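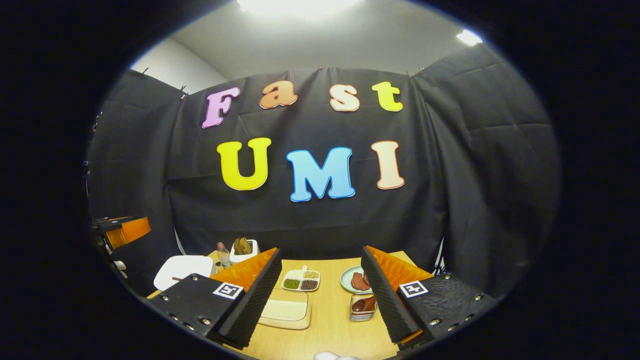
Weidong Mao wrote in after the last newsletter to ask why I keep going on about customs forms when the tariffs are what people complain about. Tariffs make the news, he said, and a form is a form. He also said I'd spelled "de minimis" two different ways in the same paragraph, and he's right, sorry.

So let me have another go at it, because I spent a good part of February reading trade facilitation papers and I'd like to get something out of that besides a stiff neck.

A tariff is a number. You can look it up, grumble, put it in a spreadsheet and move on. If you sell candles into a country that charges 5 percent on candles, you know what your candles are going to cost over there. What you can't put in the spreadsheet is the afternoon you lose finding out that the country wants the origin certificate stamped by one office and the invoice signed in ink by another, and that the second office closes at 2 p.m. For a big shipper that afternoon is nothing (they have a department for it). For a shop with three employees it's the whole margin on the box, and often the last time they bother.

I've been following a small exporter called Arboleda on and off for a couple of years now. They make dried fruit snacks, they're good at it, and they wanted to sell into two neighboring markets that had both signed the same regional agreement. Zero tariff on their product, both places! On paper it was one market. In practice they filled out one set of papers for the first border and a completely different set for the second, with the product described under slightly different wording, and one inspector decided that "dried mango pieces" and "mango, dried, cut" weren't the same thing. The fruit sat in a warehouse for 30 days. They added up what it cost them and sent me the bill, more or less as a joke: $2,214 for storage, a second inspection and a courier to carry a corrected page across town. The tariff they saved on that shipment was $1,837.

I've told that story to a few people and the reaction is usually "well, that's one bad inspector." Maybe. But the agreement had a chapter on exactly this. It said the members would recognize each other's paperwork "to the extent practicable," and I have learned to get nervous when I see those words. It's a polite way for governments to agree that something would be nice.

Which gets me to what's going on now. The big-picture talks are stuck where they usually get stuck, on farm support and on who gets to call themselves a developing economy. I don't expect that to move this year. Meanwhile the dull working groups are getting things done, mostly on electronic documents. Several countries have been changing their laws so that a digital bill of lading counts the same as a paper one. If you've never handled one, a bill of lading is the document that says who has the right to collect the goods, and for a very long time it had to be an original, on paper, physically in somebody's hand. Ships have shown up in port ahead of their own paperwork. The cargo then waits for an envelope.

Changing that takes a law, and it takes the same kind of law on both ends of the trip, and that second bit is where I think international organizations earn their keep. They can write the model text. A country with a tiny legal drafting office can pick it up, adjust it, and pass something that matches its neighbors' rules without having to invent it all from scratch. It's slow, it's hardly ever mentioned in a summit statement, and when it is it gets half a sentence somewhere down by paragraph forty.

Weidong's other point was harder to answer. He asked who pays for the computers. Fair question! A single window system (one website where a trader files everything once and every agency reads from it) sounds cheap until you find out that the food safety people and the customs people and the port all run software that can't talk to each other. I chatted with a freight forwarder at Bakora who uses three of these systems every week. Her favorite is the one that lets you file online and then asks you to print the confirmation and bring it in. She's had to buy a second printer.

There is aid money for this kind of thing, and a fair amount of it goes to the launch: the website, the training week, the ribbon. Far less goes to year four, when the server needs replacing and the people who were trained have moved on to better-paid jobs in the private sector. I'd love to see donors commit to upkeep the way they commit to openings. I'd also like them to publish how long goods really wait at a border before and after a project, counted by the hour, with the bad months left in. Some do. Most give you the number of officials trained, and I don't know what I'm supposed to do with that.

A couple of you asked about the small-package rules too. Short version — I think the exemption for low-value parcels was always going to get squeezed once online sellers built whole businesses around it, and I don't feel too sorry for the giant platforms. I do worry about somebody like Eteo, a two-person outfit mailing ceramic buttons to hobbyists in a dozen countries. Their average order is smaller than the handling fee some carriers now charge to process the duty. They've stopped shipping to four places already. A simple flat rate for tiny parcels, paid when the buyer checks out, would fix most of that, and I haven't heard a good argument against it yet. If you have one, write to me.

Next time I want to get into rules of origin, and I'm talking to a parts maker called Stalent that has built an entire wall chart to work out where its own hinges come from. They've promised to walk me through it over the phone. Bring coffee.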